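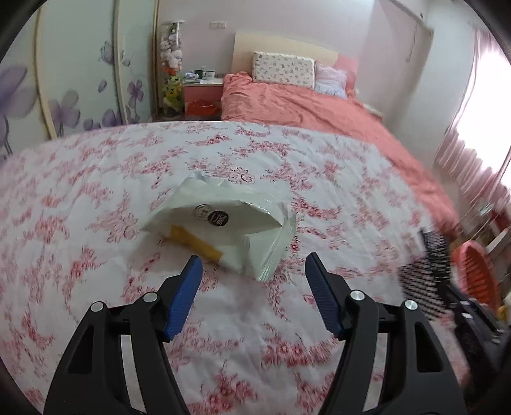
Slide 1. Hand-held gripper open, soft plastic package on a printed sheet.

Leave slide 1 up while people find seats. Start on time, the room is booked after us.

Introduce the talk. I work on the Tresthorpe project. We record people picking up household things with hand-held grippers, train on the recordings, and run the result on an arm in the lab at Esanham. I'm going to talk about a fault that got from the hand tool into the arm, and why we were slow to find it.

Point at the package. Soft packaging is the hard case for us. It creases, it has shiny sealed edges, and the width you need to close to depends on where you grab it. With a mug you can be off by a little and the mug sorts it out for you. A soft package doesn't.

Point at the pivot pins, the silver ones on the linkages. Ask people to remember them.

Slide 2. What happened
Saturday, late shift, two people in the lab. The arm was running the bag-sorting task. It picked up a bag, squeezed well past the width it should have stopped at, and the bag split. The operator paused the run, reached in to clear the spill, and the jaws closed again on the fingertips of their glove. No injury. The glove came off and stayed in the jaws.

Say plainly that there were two problems:
– the arm closed too far
– the arm could still close while it was paused
The second is the worse one. I'll take it last.

Slide 3. Closing too far
We blamed the arm first. The gripper on it is a Bikness, and we had changed its firmware that same week, so it looked obvious. We rolled the firmware back and lost a day. Same result, 3 split bags in a row.

Then we replayed the training recordings and compared the logged jaw width with what the camera saw. On most of them the two agreed. On 140 of them they did not. The log said the jaws were wider apart than they looked.

All 140 came from one hand tool. One of the pins on the right jaw had worn and the linkage had play in it. The sensor reads the motor side of the linkage and the finger pad is on the other side. The pad moved, the sensor didn't.

Full set was 950 recordings. Someone will ask how a minority could do this. Answer: that tool had been used for nearly all the soft packages. For bags, the bad numbers were most of what the model had.

Slide 4. Why we missed it
Our daily check was to close the jaws fully and read zero. A worn pin passes that check. The play only shows when the jaws are partly open and something is pushing back.
People recording had noticed the tool felt loose. Two of them wrote it in the comments box. No one on the training side read the comments box, me included. Say that.

Slide 5. Closing while paused
Pause on our setup stopped the arm joints. It did not stop the gripper, which had its own controller (a Shirazi board) and kept working through the last command it was sent. The manual says so. We had the word PAUSE on a large yellow button and everybody took it to mean everything stops.

Go slowly here. If the audience has a similar setup, ask them to go and test it with a piece of foam. Not with a hand.

Slide 6. What we changed
Gauge block between the pads at 5 widths, every morning, every tool.
Comments box gets read before a batch goes to training.
The 140 recordings are out. We tried to correct them and gave up, the error wasn't constant.
Pause now cuts gripper power as well. Downside: the arm drops whatever it is holding. We put a mat down.
Reaching in is allowed only with the emergency stop pressed. Pause is not enough, even after the fix.

If short of time, skip slide 4 and keep slide 5.

Questions. Likely ones:
Did you retrain? Yes, on the set without those recordings, and soft bags are still weaker than before. We need to record more.
Why not put a sensor on the pad side? We're trying one. The cable keeps catching.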